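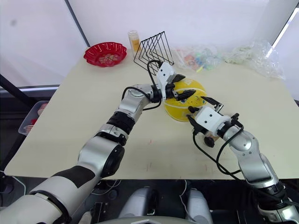

Call for participants: Small Objects at the Table
Skondow Centre, Hegazy Room
Closing date for expressions of interest: 22/12/2025

The Skondow Centre invites adults to take part in a study of how people handle, sort and describe small household and play objects at a table. The study forms one strand of the Hirkus project, which is preparing written guidance for day centres, libraries and community rooms wishing to run quiet activity sessions with ordinary things. Sessions will be held in February. No experience is required, and no particular level of skill is being looked for.

What participants will do

Each participant will attend two sessions, both seated. The first is given over to handling. Participants will be asked to roll, turn, hold and pass a small ball, and then to do the same with objects of other shapes. They may work at whatever speed they wish, and may use one hand or both. The second session concerns words. Participants will describe the same objects to a partner who has not seen them, and the partner will try to choose the correct object from a tray. Conversation is encouraged in both sessions, and will be noted down by a member of the project staff.

Participants who have a favourite small object at home are welcome to bring it to the second session. Objects should be clean, unbreakable and small enough to hold in one hand — marbles and anything with a blade are excluded.

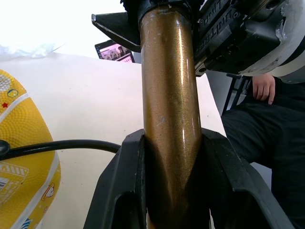

Kalliopi Trajkovski writes, having taken part in the previous round, that she had expected to find the first session rather slow and was surprised to be asked to stop. She adds that the describing was a good deal harder than the handling, and that she and her partner disagreed at length over whether a thing could be called round if it would not roll straight. Her one suggestion was a longer interval for tea. This has been adopted, and the interval is now included in the published session times.

Who may apply

Applications are welcome from any person aged 18 or over who is able to attend both dates offered. We would be especially pleased to hear from people who have reduced grip, stiffness in the fingers or low vision, as their views were under-represented in the previous round. Family members and friends may apply together, although they will not be paired with one another in the second session. Those who took part previously may apply again, but new applicants will be given priority. An applicant who requires a supporter to be present should say so on the form. 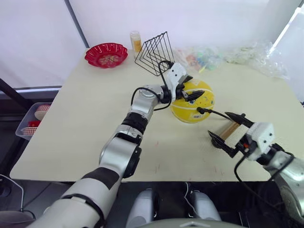
The choice of objects has been the subject of some discussion within the project. The previous list leaned heavily on kitchen items, and participants told us that they found these dull to talk about. The present approach favours objects that differ plainly in colour, outline and weight. A red dish with a scalloped, flower-shaped rim is far easier to name across a table than a plain saucer, and a short wooden cylinder leads people to talk of corks, pegs and cotton reels within moments. A yellow ball remains the starting point for everybody. Prakash Acharya is responsible for the final list and will consider suggestions received with an application.

Balls are to be of the small rubber kind, size 3 or below. Larger balls leave too little room on the table for other objects and are tiring to hold while seated. Participants with a latex allergy must declare it on the form, and a fabric alternative will be provided.

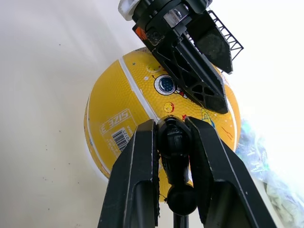
Printed decoration on a ball is permitted, and pictures are in fact preferred to plain colours for the second session. In the previous round, participants given a decorated ball tended to begin with the drawings and only later mentioned size or surface. We should like to know whether this holds for a wider group. Participants will not be told in advance which ball they are to describe.

Payment and expenses

A payment of £100 will be made to each participant on completion of both sessions. Local travel costs will be refunded on production of a ticket or receipt. Tea, coffee and a light lunch are provided.

Access

The Hegazy Room is on the ground floor, with level entry from the Evora Street side. Tables can be raised or lowered, and chairs with arms are available on request. An induction loop is fitted.

Use of information

Notes taken during the sessions will be stored without names. Short extracts may be quoted in the project guidance, of which 1,000 copies are to be printed. Participants may withdraw at any time before the second session ends.

How to apply

Forms may be collected from the centre's front desk or requested by post from Velimir Nedeljković, Participant Enquiries, Skondow Centre. Completed forms must reach the centre by the closing date. All applicants will receive a written reply, including those to whom a place cannot be offered.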